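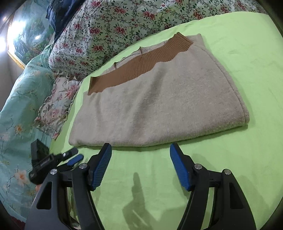 The gray sweater, folded, on the green sheet.

The quota was 89 folds by the end of September, and I was doing them on my own bed after supper. Sekden paid by the accepted fold. You held the gripper by its handle, you pressed the button, you folded the thing with the two fingers and nothing else, and you pressed the button again. If your other hand came into it, even to smooth a sleeve, the fold was thrown out.

I had signed up in the spring, when the Gralley cannery cut its second shift. The woman who gave us the training said to move the way we would want the machine to move. Then she folded a dish towel in three squeezes and laid it down as if it were asleep. I went home and practiced on pillowcases.

The towels were easy. Shirts were all right once I learned to start with the far sleeve. The gray sweater was the one I kept going back to. It had been my mother's, and it had a brown collar that would never lie down. Every time I brought the bottom up to meet it, the ribbing buckled and made a wave across the top. With my hands I would have given it one pat. With the blue pads I could only pinch it and let go, and it stayed wavy.

I sent it in anyway. The message came back the next morning while I was waiting for the coffee.

"Accepted. Collar uneven. Please repeat garment 13 times."

So I repeated it. I shook it out, dropped it on the sheet and began again. By the third night I had stopped thinking about the button. I noticed that I lifted the left side first and waited a moment before turning it over. There was no need to wait. The instructions said to avoid pauses. I tried folding without it and the sweater slid off crooked, so I put the pause back in.

It took me until the ninth fold to place it. My mother used to stop there. She would get one side over and hold it, with her head up, listening for whoever was on the stairs, and then she would go on. She raised five of us in that house and I suppose somebody was always on the stairs.

I finished the 13, and then the rest of the 89, and mailed the gripper back in its foam. Sekden sent the money in 2 parts. After that I got work at the hotel on Tazi Street, in the laundry, and I didn't think much about it for a while.

The hotel got its machine the next winter. It was a Finby, two arms on a post, and it was set up at the end of the long table where the flat work came off the press. The man who installed it ran it on towels all morning. It was slow but it was neat. We stood and watched it over our lunch.

Then he gave it a sweater from the lost property box, a blue one with a high neck. The arms spread it out and brought the far sleeve in. The left side came up and over.

It stopped there, holding the edge.

"It does that," the man said. "Knitwear only. They're going to fix it in the next update."

I looked at the door to the back stairs. One of the girls was coming down with a basket, and when she reached the bottom the arm let go and went on with the fold.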